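Wed 9 May
Venlow shop, sound and automation bench
Flolis (musical), touring rebuild

Carried over from yesterday: act two winch still faulting on the revolve cue. Cleared it three times in the afternoon run and gave up at the band call. Started again this morning with the pit empty and the house lights on.

Fault is a following error on the outer ring. Drive reports position lag over limit at the point where the ring reverses under the "Gape" number. In the original staging the reverse had 7 seconds. The new tempo from the music department takes it down to a little under five, and the cue was never rewritten. The drive is being asked for a deceleration it was not set up to give with the harbor wall and the full ensemble on board.

Tried:
Lag limit raised one step. Ring completes the move but overshoots the mark and creeps back. Visible from the front row. Not acceptable, put back.
Ramp changed from linear to S-curve, same total time. Cleaner start, still faults with load.
Move started 2 bars early, same end point. No fault on four passes with sandbags. Stage management has to agree to this because it puts the ring in motion under the last line of dialogue.

Encoder count at the downstage mark reads 3,753 after homing. Same figure after every pass of the third test, so the encoder coupling is not slipping. That rules out the cause I had written on the whiteboard. Whiteboard wiped.

Motor case temperature normal throughout. Brake releases cleanly. There is a tick from the outer ring once per revolution, stage left, which I take to be the joint in the track where the Fleltden sections meet. Shimmed it with card for now. Needs a proper plate before the load-out. 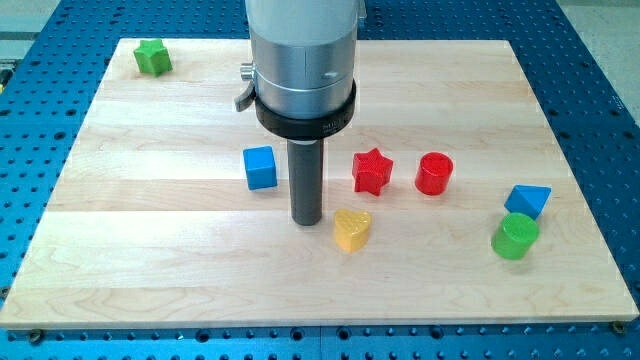 Board on the blue bench, arm overhead.

Sound, second half of the morning. Complaint from the MD is that the keyboard 2 click is late relative to the drums in "Gape" and nowhere else. Checked the playback session. The number was re-exported after the tempo change and the click stem has a short block of silence at the head that the other stems do not have. Trimmed it, re-exported, reloaded on both machines. Main and backup now null against each other. Drummer has not heard it yet.

While in there, found the thunder effect for the end of act one still routed to the old sub group. It has been playing through the front fills at low level since the rebuild. Rerouted. It will sound a lot bigger tonight than the cast are used to. Put a note on the callboard.

Radio mics: pack for the Harbormaster dropped out twice on the staircase in last night's run. Swapped the antenna lead on the receiver, walked the staircase with the pack in a pocket, no dropouts. The old lead measures fine on the meter until it is bent near the connector. Cut in half and binned so it does not go back in the drawer.

Capacity question from the office. The next house on the tour seats 2,000, and they want to know if the delay speakers we carry will cover the rear balcony. Cannot answer from the seating plan alone. Need a section drawing with the balcony overhang. Asked for it again.

Nokuthula Mthembu came down after lunch and watched the early-start version of the revolve from the stalls. Her view as resident director: the early move reads fine as long as the light on the ring stays down until the chorus entry. She wants to see it with people before she signs it off. Lighting have a follow cue they can delay to match. She also asked whether the original seven seconds could come back if the music department relented. Yes, old cue is still saved, it would take a minute to restore. I doubt they will.

Current state of the cue file: early start saved as a separate version, original untouched. Do not overwrite the original. The file name has the word EARLY in it.

Still open
Revolve with cast on, walking pace first, then at tempo.
Steel plate for the track joint, to be cut to the same thickness as the card shim (two layers).
Drummer to confirm click.
Section drawing from the office.
Spare antenna leads, we are down to one.
Winch service is booked for September. Ask whether the drive parameters can be looked at on the same visit, and whether the reversal load was ever recorded at the first build. I can find no sheet for it in the binder.

Ring homed and isolated at the end of the session. Key is in the cabinet, top hook.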